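Staramwood dish line recordings – README

Last touched in May. If you're reading a copy older than that, grab the new one, the folder names changed.

Hi! I run the evening shift in the dish room at Staramwood, which is the staff canteen on the Castow site, and I also ended up being the person who looks after these recordings. I'm not a software person. I wrote this file because the people who were going to write it kept asking me how the dish room works, and after the third long email I figured I might as well put it all in one place.

What's in here

There are 302 recordings. Each one is a single attempt by the arm at one task on our line, start to finish, with the view from the small camera at the wrist and a log of what the arm was told to do. Some have a notes file from whoever was on shift. The notes are uneven. Mine are long (sorry), some of the others are three words, and a few are just the word "again".

The recordings are split into 4 folders:

unload – taking dishes off the return trays
scrape – tipping leftovers into the waste chute
rack – putting dishes in the washer racks
stack – taking clean dishes out and putting them on the carts

Unload is the biggest folder by a long way. That's the job we wanted off our hands the most, so we kept going back to it. Stack is the smallest and I wouldn't build anything serious on it. We only started recording it near the end, and the cart we used got swapped for a different one partway through.

What the job was like before

I want to put this in because the first draft of this card (not by me) said the task was "dish handling, repetitive, low skill" and I got a bit worked up about it. On a normal lunch we get about 200 trays back inside an hour. They come in on the belt in whatever state people left them. Napkins stuffed in cups, cutlery under plates, a bowl inside a bowl inside a bowl with soup still in the bottom one. One person unloads, one scrapes, one racks, and if the person unloading falls behind, everything behind them stops too.

The unloading spot is the one people trade shifts to get out of. You reach across the belt, pick up, turn, put down, and you do it until the belt is clear. My shoulder knows all about it. But it's also the spot where you see everything first, so whoever stands there is calling out to the others – heavy one coming, broken glass, somebody's left their badge on the tray again. None of that calling out is in the recordings, because there's no sound, and it's the part I'd most like a developer to come and stand next to for one lunch.

What the arm does now

The arm takes the quiet hours. After lunch there's a long dribble of late trays, and that's when it runs, with one of us nearby. It doesn't do the rush and I don't think it should any time soon. In the rush we still have three people on the belt, same as before.

What changed is the afternoon. It used to be two people, one at the belt and one putting away, and both of them bored stiff. Now it's one person and the arm, and the second person goes over to prep, which pays a little more and which people had been asking to get onto for ages. So that's good! It's also lonelier back here, and I'd be leaving something out if I didn't say so. Two people on a slow afternoon talk. One person and an arm, you put the radio on.

We were told at the beginning that no hours would be cut because of it, and so far none have been. I asked for that in writing and got it in writing. If your workplace is looking at this card and thinking about doing the same, ask early, before the thing is bolted down.

How the arm picks things up

It has a gripper with hard dark fingers, and for most dishes it tries to get a finger in close at the rim. We do it the same way with our hands, more or less. You go for the edge because the edge is the one part of a dish you can count on. On the white pieces the camera has a hard time, since they wash out under a strong light and you lose nearly all the shading that tells you how deep the thing is. Everything comes down to that curved line at the rim.
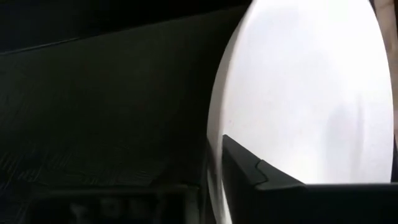 Gripper finger at a white rounded piece, seen from the wrist camera. The bright side is nearly washed out, the rest is in deep shadow.

I've looked at a lot of these views by now and I still tilt my head at some of them. From up close a plate and a shallow bowl can look like pretty much the same thing. If you're labeling, please use "unsure" when you're unsure. It's a real label, it's in the list, and I'd much prefer a pile of those to a pile of confident guesses. The first round of labels had everything white down as "plate" and it took me two weeks of evenings to go back through it.

Lighting is the other thing. We tried dimming the lamp over the work area and the people working there hated it, so it went back up. I stand by that. The people have to see what they're doing, and the software can catch up.

Labels

Every recording has one result label:

ok – the dish ended up where it was supposed to
dropped – it let go too soon, or never really had it
missed – the gripper closed on nothing
helped – one of us stepped in
unsure – can't tell from the recording

Please don't read "helped" as "failed". A lot of the time one of us reached in because there was a fork in the way and it was quicker to just move it. Whoever was on shift wrote these down right then, on a clipboard, and I typed them up after. If the clipboard and the recording disagree, I went with the recording and put a line in the notes.

There's also a dish label, from the list above the clipboard: plate, bowl, cup, saucer, tray, other, unsure. "Other" is mostly lids.

People in the recordings

We work close to the arm, so hands and arms come into view now and then. Everybody on the dish room crew was asked, and asked again after they'd seen what the recordings look like, and two people said no thanks and were simply never on shift when we recorded. Faces were checked for and those recordings were taken out. Please don't use any of this to work out how fast a person works. I mean that one. It's in the terms of use and it was the one condition the whole crew cared about. If you find a recording where you think somebody could be recognized, write to us with the recording name and we'll pull it.

Things that went wrong

Wet dishes. The gripper did fine on dry ones from the first week and then slid around on anything straight off a tray with sauce on it. The pads were changed twice. Recordings from before the second change are marked "old pads" in the notes, and you may want to leave those out.

Stacked bowls. It will happily pick up two and think it has one. There's a weight check for that now – there wasn't in the early recordings.

The stop button. In the beginning it was on the far side of the arm, so you had to walk around to get to it. I raised it on the first day and it was moved to the belt side the same week. If I could give one piece of advice to anybody setting up one of these it would be to let the person who's going to stand there pick where the button goes.

My own mistake: 30 of the unload recordings were saved with the wrong shift code. The recordings themselves are fine, only the code is off. I've listed them in a file called shift_fix and you can match them up from there.

What to use it for, and what not to

It's good for looking at how a gripper comes up to a rim, how often it needs a hand, and what a real return tray looks like (messy). Two groups have used it so far that I know of. Kröger, who look after the washer, wanted the rack folder to see how full our racks get. And the Zornum project uses the unload folder for practice on shiny and pale dishes.

It's not good for comparing one canteen with another. All of it is one room, one belt, one set of dishes. We bought most of those dishes at once and they match, so anything that learns from us is going to be surprised by a kitchen with mugs in nine different colors.

It's also no good for deciding how many people a dish room needs. The recordings are all from the quiet hours. I've already had one person ask me to confirm a staffing number from it and I said no.

Adding to it

If you're on the crew and you want to add a recording, use the clipboard sheet, fill in the dish and the result, and leave it in the folder by the time clock. I type them up when it's slow. You don't have to write notes but I love it when you do, even the grumpy ones.

If you're from outside, send corrections to the dish room address and put the folder name in the subject line. I answer after 9 p.m. mostly, when the last racks are through.

Known gaps

No sound. No breakfast trays at all (different belt). Hardly any glassware, because we don't let the arm near it. The notes for the scrape folder are still on paper for the most part, and I'm working through them from the back of the pile.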